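Home Notebook Dye log Recipes Swatches Contact

We use cookies to remember your preferences and to see which pages get read. Accept / Manage settings

Dye notebook -- madder, batch 10

November 4, 2025

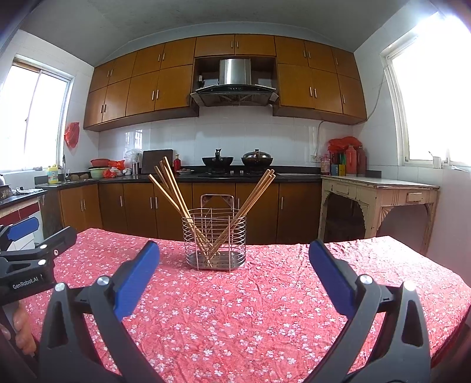
I promised myself I would write this one up on the same day, having left the September batches until I could no longer tell which jar was which, so please forgive the length. The aim is still a soft, even pink on cotton from madder root, something that will sit next to the Triredstead cloth without looking either like salmon or like brick. Batch 9 was brick. A very handsome brick, and Khrystyna has asked to keep it for cushion backs, but it was no use for the job.

Cotton this time was 616 g dry weight, the plain weave from the end of the Prerkungate bolt. I scoured it yesterday with soda ash, two hours at a simmer, and the water came off the colour of strong tea, so whatever they finish that cloth with, there is plenty of it. I rinsed until clear and then once more for luck. Mordanted overnight in aluminium acetate at 5%, and a wheat bran bath this morning to fix it. I did think about skipping the bran, as I was running late, and I'm glad I didn't, having looked again at the blotches on batch 7.

Madder: 137 g of the chopped root, the older bag. Soaked it in cold water first and poured that off -- it takes away a good deal of the yellow and brown, and I've kept it in the big jar with the blue lid in case anyone would like a nice tan. Then two rinses in hot tap water, both poured off as well. After that it went into the pot in its muslin bag with fresh water and a spoonful of chalk, our water here being so soft.

Heat is where I went wrong last time. I let it creep up past 80 while I was on the telephone and the browns came out in force. Today I sat beside it with the thermometer and my knitting. Cloth in at 40, brought up slowly over an hour and a half to 60, and held there for an hour. It drifted to 64 once and I took the lid off. Turned the cloth every few minutes for the first half hour and then whenever I reached the end of a row, so not a very scientific interval, I'm afraid.

Pulled three swatches:
A, 20 min in the bath. Pale shell pink, lovely but a bit thin.
B, 45 min. Warmer, nearest to what we're after.
C, full time. Deeper and edging towards coral. Khrystyna likes this one best!

All three will dry lighter, so no decisions tonight. I've pinned them to the line at the back, away from the window, with their labels stitched on this time (the safety pins left rust marks on the Alow samples and I was cross with myself for a week).

The bath still has plenty of colour in it. I put a small skein of wool in as it cooled, alum mordant, left over from the Chaiyaporn order, and will leave it till morning.

To do:
Wash half of each swatch with the neutral soap and keep the other half back.
Cut strips for the light test, half under card, south window.
Ask Khrystyna Tymoshchuk whether the newer bag of root is the same supplier. It smells sweeter to me and I'd like to know before I use it on anything that matters.
More chalk. More muslin too, the bag has a hole near the seam and I've been picking bits of root out of the selvedge all afternoon.

If B holds up in the wash I'll repeat it at the same weights, only with the cloth out at 45 minutes, and see if I can get the same pink twice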